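4. 子ども部屋の壁に壁紙パネルを貼る

さて、ベッドの位置が決まったら、次は壁です。私はこの工程がいちばん好きで、うちの娘の部屋も、姉の家の双子の部屋も、これだけは人に任せずに自分でやりました(姉はずっと後ろで口を出していましたが)。使うのはKidikの貼ってはがせる壁紙パネル。前の章で下地の確認が済んでいる前提で進めますね。まだの方は3章に戻ってください。

4-1. 用意するもの

・壁紙パネル(ベッド側の壁一面なら6枚)
・Brirkbyのスムーサー、またはきれいなプラスチックのヘラ
・よく切れるカッターと替刃
・金属の定規
・鉛筆、消しゴム、マスキングテープ
・下げ振り(糸の先に五円玉を結んだものでも大丈夫!)
・脚立
・乾いた布を2枚

替刃は多めに。私はケチって同じ刃で最後まで切ったら、天井ぎわの紙がぼろぼろに毛羽立ちました。あれは今も娘の部屋の隅に残っています。カーテンで隠れる場所で本当によかった。

4-2. 柄の並びを決める

1. 床に全部のパネルを広げて、柄のつながる順番に並べます。裏に小さく番号が印刷されていますが、薄くて読みにくいので、端に鉛筆で書き直しておくと楽です。

2. 並べたら、脚立に上がって上から眺めてみます。小鳥や木の枝のような大きい柄は、ベッドの頭の真上に来ると顔のすぐそばで妙に迫力が出ます。私は横に少しずらして、枝がベッドの上に張り出すようにしました。

3. 位置が決まったら、壁にマスキングテープで仮の印をつけます。コンセントとスイッチの位置も忘れずに。

メモ:柄のリピートがある紙は、上下を切って合わせるぶん余りが出ます。余った紙は捨てないでください。引き出しの底に敷いたり、本棚の背板に貼ったり、あとの章で使います。

4-3. 一枚目を貼る

1. 壁の左端から、パネルの幅より8ミリ短いところに鉛筆で小さく印をつけます。この8ミリが、角に折り込む分になります。

2. 印のところに下げ振りを垂らし、糸に沿ってまっすぐ線を引きます。部屋の角はたいてい垂直ではありません。うちは築年数のわりにしっかりした家だと思っていたのに、角に合わせて貼ったら反対側で柄が斜めに下がっていって、夜中に全部はがす羽目になりました……。

3. 裏紙を上から手のひらひとつ分だけはがし、線に合わせて軽く押さえます。上は天井に少しかぶせて、余らせておきます。

4. 裏紙を下に引きながら、スムーサーで中央から外へ空気を逃がします。二人でやるなら、一人が裏紙係、一人が押さえ係。お子さんが手伝いたがったら裏紙係がおすすめです。ビリビリと音がするので大喜びします。

5. 一度離れて眺め、曲がっていなければ次に進みます。曲がっていたら、下からゆっくりはがして貼り直してください。

注意:引っぱってシワをのばさないこと。紙がのびてしまい、次のパネルと柄が合わなくなります。

注意:脚立の上り下りのあいだは、小さいお子さんを部屋に入れないでください。裏紙も床に落ちているとよく滑ります。

4-4. 二枚目から先

1. 二枚目は一枚目の右側に、柄を合わせて突き付けで貼ります。重ねて貼るタイプの紙もあるので、説明書の図を見てくださいね。

2. 柄合わせは目の高さから始めます。上から合わせていくと、肝心のいちばん目に入るところでずれることがあります。

3. コンセントのところは、先にブレーカーを落としてからカバーを外し、上からそのまま貼って、対角線に切り込みを入れます。余りを切り落としてカバーを戻せばおしまい。

4. 全部貼れたら、継ぎ目を乾いた布で押さえます。ごしごしこすると印刷がテカるので、ぽんぽんと叩くくらいで。 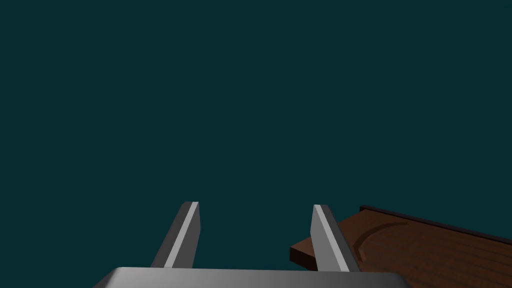 5. 最後に天井と床ぎわの余りを切ります。金属の定規をしっかり当てて、刃は折ってから次の辺へ。急がないほうがいいです。ここで疲れて雑になる気持ちはとてもよく分かるので、私はいったんお茶にして、翌朝に切ることにしています。

4-5. うまくいかないとき

・気泡が残った:小さいものは数日でなじむことがあります。大きいものは針で穴をあけ、布で押さえます。

・角が浮いてくる:壁のほこりが原因のことが多いです。少しはがして拭き、よく乾かしてからもう一度。それでもだめなら、Salcedoの壁紙補修のりをつまようじの先にほんの少しつけます。

・継ぎ目に白い線が見える:壁の色が透けています。継ぎ目に近い色の色鉛筆で壁のほうを薄く塗っておくと目立ちません。これはいつも模様替えの相談に乗ってくれるレイレ・ニエトさんに教わった方法で、私は二部屋目から使っています。一部屋目の前に聞きたかった!

・お子さんがはがしてしまった:あります。必ずあります。低い位置だけ腰壁風に別の紙を貼っておくと、そこだけ取り替えれば済みます。

メモ:貼り終えた日は窓を少し開けて、ベッドは壁から離しておいてください。枕やぬいぐるみを戻すのは翌日に。待ちきれない娘は廊下に布団を敷いて、開けたドアから壁を見ながら寝ていました。

次の5章では、天蓋の取り付けに進みます。天井に穴をあけるかどうかで手順が変わるので、賃貸の方は5-2から読んでください。

お問い合わせ|本書の内容の無断転載はご遠慮ください|ページの先頭へ戻る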